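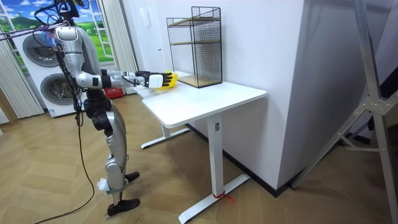 White desk with a black mesh shelf standing on it, pushed up to the wall.

Small desk, lots of stuff: how a mesh shelf sorted mine out

If you have a plain white desk and a habit of putting things down on it, you'll know how quickly it disappears. Mine did, every week, until I stopped trying to be a tidier person and bought a shelf that stands on the desk itself. I love it! It takes up the back strip by the wall, where I only ever lost pens anyway, and the whole front of the desk is free for work.

Picking the shelf

Go for open mesh if you can. Solid sides make a small desk feel boxed in, and with mesh the wall shows through so the thing looks half the size it is. Black mesh hides scuffs too (my old white one looked grubby within a month). Wooden shelves inside are worth having, as small things like rubbers and drawing pins sit flat on them and don't tip through the gaps.

Measure before you buy. Take the depth of the desktop, take away the depth of the shelf, and make sure you can still get your forearms down on what's left. Check where your light switch is as well - I once put a bookcase right over one and spent a whole winter reaching behind it.

What goes where

Top shelf: light things you don't need daily. A box of envelopes, spare notebooks, a plant if it's one that doesn't mind being forgotten.

Middle shelf: whatever you reach for while sitting down. Pens, tape, scissors, calculator, the good stapler.

Bottom: the heavy stuff. Reference books, the hole punch, a full ream of paper. Weight down low keeps the whole unit steady, and you'll notice the difference the first time somebody bumps the desk.

I like to keep the small, easily lost things bright. A yellow tape measure or a yellow sponge shows up on a white top from across the room, and a white one vanishes completely.
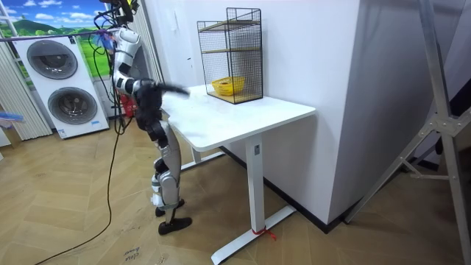
Loading it up is the fun part, but do it slowly. Put one thing on, sit down, reach for it, and move it if your shoulder complains. My friend Emmett Fitzsimmons filled his in five minutes flat and then rearranged it for a fortnight. Leave a gap on each shelf as well, about the width of your hand, so there's somewhere for the next thing to land.

Keeping it clean

Mesh collects dust in the corners of every little square. A dry paintbrush gets it out beautifully, 16 mm or wider, brushed downwards with a cloth laid along the desk to catch the bits. Do it before you wipe the desktop or you'll be wiping twice. For the white top, warm water with a drop of washing-up liquid deals with nearly everything, and a paste of bicarb lifts tea rings if you're gentle with it.

Don't forget the feet! Long T-shaped desk feet catch fluff along both edges, and a damp cloth wrapped round a ruler gets right along them. Have a look underneath while you're down there and nip up any loose bolts.

Ribbons for marking

A bit of red ribbon or string round a desk leg is a lovely cheap marker. Use it to show which desk is whose in a shared room, or which end goes to the wall when you move house. Tie it low down, near the foot, where it won't catch on your knees, and trim the ends if you have a cat.

Ten minutes in the evening

Clear the front of the desk, put the pens back on the middle shelf, bin the scraps, and give the top a quick wipe. I do mine while the kettle boils and the rest while the tea brews. If there's a pile left over that hasn't got a home, it goes in a shoebox under the desk until the end of the month, and anything I haven't fished out by then gets recycled or given away.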